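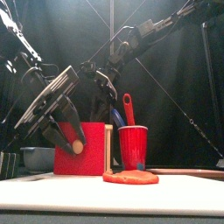 The white table: foam, dough and small wooden things

Red foam cube, red plastic cup, orange dough pressed out flat at the foot of the cup. The little frame between the cube and the cup is made from thin wooden dowels.

About this gallery

The Anghel Play Room lends out toys and play materials to families and family day carers from two rooms behind the Heto Street shops. We started the gallery in September so that members could look at the materials before they come in. Many of them don't have a proper name in the catalogue, and people ring up asking for "the red block" or "the stick thing". It is easier to send them to a page.

Photos in the gallery are chosen by Hafiz Oei. The notes are by Kamonchanok Kaewmanee, who also looks after the catalogue. The catalogue has 2,464 items in it at present, and a good part of that is single blocks and loose pieces, so the number sounds bigger than the shelves look.

Notes on the materials

Foam blocks
The foam has a matte surface with a slight texture. Cubes are lent singly or by the bag. They can be stacked, sat against, or used as a backdrop for smaller play. Please don't draw on them, as marker goes into the foam and stays there. Wipe with a damp cloth and leave in the shade to dry. Foam left on a sunny verandah fades on one side within a few weeks.

Dowel frames
The frames have a post with a short crossbar near the top. Children have used them as goalposts, washing lines, gates and a swing set for a plastic pig. They are light and will tip if anything heavy is hung from the bar. If a joint works loose, bring the frame back as it is and we will reglue it. Home repairs with hot glue have to be picked off before we can do the job properly.

Cups for tools
A plastic cup keeps handles upright and in reach. We use straight kitchen cups with no lid. Kitchen tools are popular with the under-fives, who mostly want whatever the adults are using. The ones we lend are kept for play and don't go back to the kitchen. Anything with a hanging hole in the handle can go on the hooks beside the sink when you return it.

Small round pieces
Knobs, corks, discs and beads are kept in jars on the top shelf. They are not lent to households with children under three. Please count them out and back in with whoever is on the desk. Replacement is 50 cents a piece.

Dough
Dough is made on site and is not lent out. Families are welcome to use it in the room. It comes off a smooth tabletop well if you let it sit for 15 minutes and then lift it with a scraper. Don't rub at it while it is soft. Check underneath cups and frames before putting them away, because dough travels on the bottom of things. Orange is the usual colour this term. We had a tub of green but it was mixed in with the orange and is now brown.

The recipe, as it is asked for often: two cups of plain flour, one cup of salt, two tablespoons of cream of tartar, two tablespoons of oil, food colouring, and a cup and a half of boiling water. Stir until it comes together, let it cool, then knead. It keeps for more than a month in a sealed tub. Throw it out if it smells sour. The salt makes it dangerous for dogs, so don't leave it on the floor at home.

Borrowing

Members can have up to 9 items out at once. A bag of blocks counts as one item. The loan period is three weeks and you can renew once by phone if no one else has asked for the item. Bulky foam has to be booked ahead, as there is only so much of it and the carers tend to want it at the same time.

Bring things back clean and dry. If something is broken, tell the desk. There is no charge for ordinary wear.

Other pages in the gallery

Zidard train set: the full set laid out, with the bridge and both tunnels. Two of the short curves are missing.

Markex magnetic tiles: by size and colour. The box lid has a tally of what should be inside.

Dress-ups: the long rack and the hats. The firefighter coat is out for a new zip.

Outdoor shelf: balls, quoits, buckets and the parachute.

Puzzles: wooden trays only. Cardboard puzzles will be added once they have been checked for missing pieces.

If you would like an item added to the gallery, leave a note at the desk with the catalogue number. Members' own photos are welcome as long as there are no children's faces in them.

Back to gallery index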